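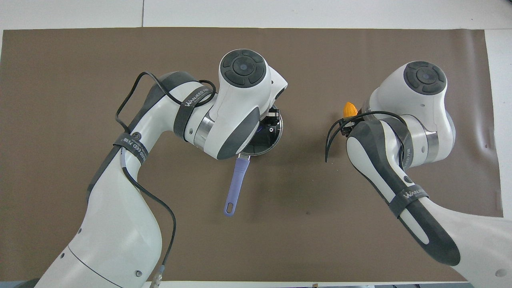 Notes pour l'intervention, 2019-04-24. Durée prévue : 21 minutes, questions non comprises. Si je dépasse, Niloufar me fait signe du fond de la salle et je fais semblant de ne pas la voir.

Ouverture

Bonjour, merci d'être restés après le café. Je travaille chez Plemero, sur le projet Azimi, avec Bahman Sharifi et Shirin Bagheri. Mon métier consiste à faire la dînette avec deux bras robotisés. Ma mère dit « ingénieur ».

(Laisser un temps. Si personne ne rit, enchaîner vite.)

La vue derrière moi est celle qu'a l'opérateur, à peu de chose près : deux bras, un tapis brun, une casserole ou une poêle selon l'école à laquelle vous appartenez, et au bout de la pince de droite un petit objet orange en forme d'épi de maïs. Le manche est bleu lavande. Retenez-le, j'y reviens.

Ce qu'on enregistre

Une démonstration, chez nous, c'est un opérateur qui téléguide les deux bras pendant qu'on stocke les images, les positions des articulations et l'ouverture des pinces. Le modèle doit ensuite reproduire le geste. La consigne de la série tient en une ligne : tenir le récipient à gauche, y déposer l'objet avec la droite. Bahman l'a rédigée en trente secondes. On a passé le reste de la semaine à se disputer sur « déposer ».

Lâcher de haut, est-ce déposer ? Hüsnü Gündoğdu pense que oui. Son taux de rebond plaide contre lui.

Les chiffres (ne pas les lire tous)

85 démonstrations gardées pour cette tâche. Trois opérateurs. Neuf positions de départ pour le récipient, tirées au sort par un script, après que Shirin a remarqué que, laissés libres, nous le mettions toujours au même endroit. On appelait cela de la variété.

Ce qui a mal tourné

Premier point, les opérateurs progressent. Très bonne nouvelle pour eux, moins pour les données : les premiers épisodes sont pleins d'hésitations, les derniers filent droit, et le modèle apprend consciencieusement la moyenne des deux. Il hésite donc avec assurance. Nous mélangeons maintenant les tâches dans une même séance.

Deuxième point, les échecs. On les jetait. Banafsheh Hassanpour, de Wellmont, nous a demandé comment le modèle saurait se rattraper s'il n'avait jamais vu personne rater. Long silence en réunion. Depuis, on garde les ratés corrigés, avec une étiquette à part, et on ne jette que les épisodes interrompus.

Troisième point, le manche. Un premier modèle avait l'air de comprendre ce qu'était un récipient. On a changé d'ustensile : plus rien. Il avait appris à reconnaître du bleu lavande. (Pause. Boire.)

Ce que je ferais autrement

Écrire la définition de la réussite avant le premier épisode, et la faire relire par quelqu'un qui n'a pas envie de rentrer chez lui. Noter le nom de l'opérateur dans chaque fichier. Changer d'objets dès le début, même si cela ralentit tout le monde.

Si on me demande les résultats : renvoyer à l'atelier de Trostbridge, où Shirin présente les courbes. Ne pas improviser de pourcentage, j'ai déjà essayé.

Dernière vue : contacts. Remercier Niloufar Jafarzadeh pour la salle, puis débrancher mon ordinateur avant que les notifications n'arrivent.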